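The Bin on the Table

I have owned over 70 storage boxes in my life, and I can tell you where maybe 12 of them are. So when my neighbor Edvin Vik told me to quit buying cute baskets and get one big metal bin, I laughed at him. Then I drove out to Semilbridge in August and bought one!

My rule now is simple (Edvin's rule, fine). Everything homeless goes in the bin, the bin goes up on a table where I can't ignore it, and I get 5 minutes a night to fish things out and put them away.

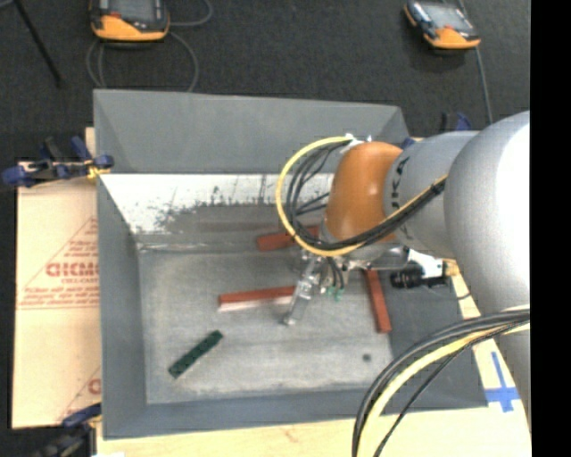 Big, gray and metal: a bin at table height, with sloping sides.

I love those slanted sides more than I expected to. My old square tubs had corners where batteries went to die, and my hand fits down into this shape so much better. Gray doesn't show every smudge either, and it looks good on pale wood.

My friend Teodor Brekke still swears by drawers and thinks I've lost my mind. He came over last week, dropped his keys in my bin, and spent the evening looking for them.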